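Tuck shop corner for a village play session – what do we need and what should we charge?
Posted in: Running a group

I help run a stay-and-play session in a church hall on Thursday mornings. We get between 7 and 10 families in winter and more once the weather picks up. A few parents have asked if we could have a small tuck shop for the adults and older children, and at the same time we want to set up a pretend café for the under-fives next to it. The two would share one table at the kitchen end.

We have a small grant from the parish, 700 pounds, but most of that has to go on new floor mats. I would like to keep the shop side under a third of it.

Our old café toys came from a jumble sale and half of them are missing. I've been looking at a sandwich set where the layers show on the side, so the children can "read" what's in it. 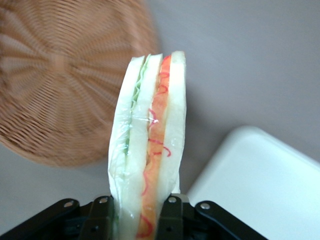
Toy sandwich, three slices of bread with the green filling showing

My worries are these. Do we need to register as a food business if we only sell wrapped things? Will having real sweets next to toy food cause trouble with the little ones? And how do other groups price things so that it doesn't turn into a lot of work with change?

Posted by hallmornings

Museck
We have done this for four years in a hall with a hatch.

On registering, ring the environmental health team at your council and tell them exactly what you plan to sell and how often. We sell wrapped items and squash every week in term time and ours wanted us on their list. It was a form online and it didn't cost anything. A group two villages over sells cakes three times a year and was told not to bother. Don't go by what another group was told, as the regularity seems to matter.

Keep all the packaging and don't split multipacks unless each item has its own ingredients on it. Some multipack bars only carry the full list on the outer bag. We keep the outers in a folder behind the hatch so people can check for nuts and milk.

For prices we have two: 50p and a pound. Everything is one or the other. If something costs us 38p it goes out at 50p and if it costs 60p it goes out at a pound. We start with a float of 50p pieces and very rarely run out. Write down what is in the tin before and after, and have two people sign the sheet.

I would keep the real things up off the table. A clear stepped rack is good as people can see what there is without picking it all up.

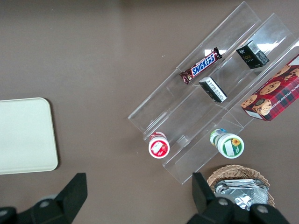 Snickers on the top step, small black box on the one below

Put it at the back of the hatch and not on the children's level. Also think about whether you want nuts in the room at all. We stopped selling anything with peanuts after a family joined us with a bad allergy, and it made no difference to the takings.

Gesance
just do honesty box. ours never short by more than a quid or so. crisps sell, fruit doesn't

Alemneh
I agree with most of what Museck says, apart from sharing the table. We tried that for half a term and gave up. Two-year-olds can't see why one shelf is for playing with and the other needs money, and we had tears most weeks. We moved the café to the far side by the book box and it has been fine since.

On the toys, check the age mark on the box before you buy. A lot of play food is marked as not suitable under 36 months as there are small loose bits, and at a mixed session you can't keep the babies away from it. Look for pieces too big to go in a mouth, and ones you can wash in a bowl of soapy water. We do ours at the end of each half term and leave them on a towel overnight. Felt food is nice but it gets chewed and takes ages to dry.

You don't need much. A few plates, a teapot, a notepad for taking orders and something with layers to serve up will keep them going. Ours like taking the orders more than anything else – the notepad gets used up faster than the biscuits do.

One more thing, ask the hall about its own rules before you spend anything. Ours has a line in the hire agreement about selling food, and we had to get it changed at the June meeting.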